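Boltenbridge Music Boards > Rap and Local Scene > Skusgate mixtape taken down?

tapehead_ron
2018-08-07
Went to play the new Skusgate tape this morning and every track is grayed out. It was up for nine days. The Bradeck page still has the cover art and the track list but the download button goes nowhere. Does anyone know if this is a sample problem or something with the label?

midwestlou
Same for me. I got the first half saved before it went down. Track 6 is the one with the long piano loop and my money is on that one. You can't run a loop that long and not clear it.

carla_b
It's not samples. Nour Chidiac produced most of that tape and she plays her own keys. She said so on the Navarrete radio show back in February. She played the piano part live in the studio while they talked.

midwestlou
She played A piano part. I heard that show too. She never said which song it was for.

carla_b
She said it was for the tape. There were only two songs on it with piano.

quietstorm77
I don't know about samples but I do know Bradeck has done this before. They put out an EP free last year, pulled it after two weeks, and it came back as a paid release with one extra song. My guess is we see this one again before the fall for ten bucks.

I was going to post the CD-R version I bought at the Navarrete show, the one with the hand-stamped sleeve, but I'm in the middle of moving and my discs are all in boxes. I've been putting the furniture in place first and the music last, which my brother says is backward.

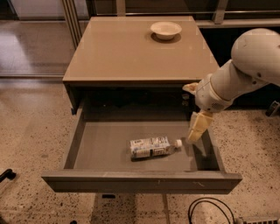
So if anyone else was at that show and has the disc handy, check the run time on track 6. Mine was longer than the upload, I'm sure of it. The upload fades out before the second verse is over and the disc lets it finish. If they cut it between the disc and the upload then somebody was already worried about something.

tapehead_ron
I have the disc. Track 6 has the full second verse and then a skit. The upload has no skit. I thought they dropped it for time.

midwestlou
The skit uses a clip from a TV judge show. There's your problem.

carla_b
A ten second clip of a TV show doesn't get a whole tape pulled. They would take down the one song. And the skit wasn't even on the upload, Ron just said so.

midwestlou
Automated systems pull whole things all the time. I had a mix removed over four seconds of crowd noise.

carla_b
That was your mix on a free account. This is a label page that the label runs.

dj_plainview
I work the door at a room in Boltenbridge and I can tell you what I heard, take it for what it is. Skusgate had a deal with Bradeck for two tapes. This was the second. He wanted out after it and they wanted a third. The tape came down the day after that talk went bad. Nobody told me samples had anything to do with it.

quietstorm77
That lines up with the paid release idea. If he's leaving they will want to make money on what they have.

dj_plainview
Maybe. Or he asked for it to come down himself. I heard it both ways.

tapehead_ron
Is there a safe way to keep these? I have 196 tapes saved on one old drive and this has me nervous. Half of them aren't online anywhere now.

quietstorm77
Two drives, and keep one of them at somebody else's house. For the discs, get them out of the sun and out of the stack on top of your stereo. 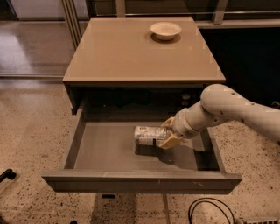
Sleeves matter more than people think, too. The cheap plastic ones stick to the stamped discs after a summer or two and take the ink off. Use paper, stand them on edge, and keep them somewhere closed. A wide, low drawer like the one on that gray cabinet is the kind of thing I mean, and the top can hold whatever you want, a little white bowl or your keys. Write the date on the sleeve in pencil. I lost track of which Navarrete show was which and now I can't sort them.

midwestlou
I wouldn't do drawers. Every time you open it they slide and knock into each other. Shelf with a bookend.

quietstorm77
They only slide if it's half empty. Put a divider in.

carla_b
Back on topic, Nour Chidiac just posted. All it says is "not my call, ask Bradeck." So it wasn't her and it wasn't her piano.

midwestlou
That doesn't say it wasn't the piano. It says it wasn't her decision.

carla_b
Lou, come on.

tapehead_ron
I emailed Bradeck from the address on their page. If they write back I'll post it in this thread. If anyone needs the second half of the upload, I have it except the last song.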